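Brirkum cell: progress report for the March review
Prepared for the Alvarado fund by the cell maintenance lead, Flovico

Summary

You asked for a plain account of where the money for the Brirkum cell has gone this period and whether the cell is in better shape than it was. The short answer is that it is in somewhat better shape, and I am less sure than the last report was that it will stay that way. The last report said the arm was "stable." I would not have used that word. It ran without stopping for long stretches, and when it did stop we cleared the fault and started again, and the cause stayed where it was.

What was done

The gripper came off the wrist and was rebuilt on the bench. Both fingers had play in them at the pivot. We replaced the pins and the bushings, greased the slide, and put it back with new screws at the torque in the manual. The old screws had been tightened by feel, by us, and two of them had different amounts of thread lock on them.

We rerouted the gripper cable. It used to pull tight when the wrist turned past a certain point, and I suspect (I can't prove it) that this was behind most of the dropped connections. There is now a longer loop at the wrist and a strap further up. Dropped connections went from 36 in the month before the change to 2 in the month after. I would like to call that solved, but we also ran fewer hours in the second month, and the software was updated in the same week as the cable. Somebody ought to have stopped us doing both together. I was the one who should have.

The supplier, Lakik, recommended a replacement cable at this point as well as the new routing. We have not bought it. If the faults come back we will, and the cost is inside the existing budget.

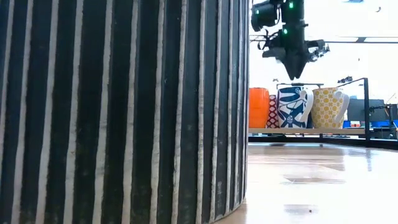
Reach and clearance at the shelf have taken more of our time than the repair did. The cell was accepted on the strength of a test with one object in the middle of the table and nothing near it, which told us very little. The shelf is a harder job. With four mugs standing side by side on it, the thin red one has very little of itself showing between its neighbors, and handles on the blue and yellow ones stick out to the right, where a finger coming down a little off will catch them. There is also a dark bar running just above the rims, so the approach has to be planned around that too. We now teach the shelf approach as its own set of points, with a slow section at the end, and we check those points by hand after any work on the wrist.

Calibration

The fixed camera was recalibrated to the arm after the rebuild. The routine takes 25 minutes if nothing goes wrong. It passed on the second try. The first try failed on a reflection, as far as we can tell: the tabletop has a high gloss and the overhead lights show up in it. I have asked for a matte sheet to lay down during calibration. It is a cheap item and I would rather have it than another round of tuning.

I don't put much faith in the "pass" message by itself. It says the numbers agree with each other, and they can agree and still be off. From now on we follow every calibration with a touch check, where the closed fingertips are brought down to marked points on the table and we look at the gap. The results go in the cell log with the initials of whoever did it.

Routine care

The weekly check now takes 30 minutes and is written down on one page. It covers:

Finger play, by hand, power off
Screws at the wrist plate, witness marks lined up
Cable loop and strap
Indicator lights on the gripper after startup
Table wiped, shelf position checked against its marks
Emergency stop pressed and reset

The old checklist ran to several pages and was signed every week. Going by the condition of those pivots, I don't believe it was carried out every week. The shorter page has been done each time so far, though that covers a single period and people are always careful after a repair.

What is still open

The arm makes a faint click at the elbow when it reverses under load. Lakik says this is normal for the model. It may be. We have started recording it at the same pose each month so that there is something to compare against.

We hold one spare set of fingers and no spare gripper. If the gripper body fails, the cell stops until a new one arrives. I am not asking for money for a spare yet. I want another period of fault records first, with no software changes in the middle of it, and I'd ask the fund to hold the planned expansion of the cell until those are in.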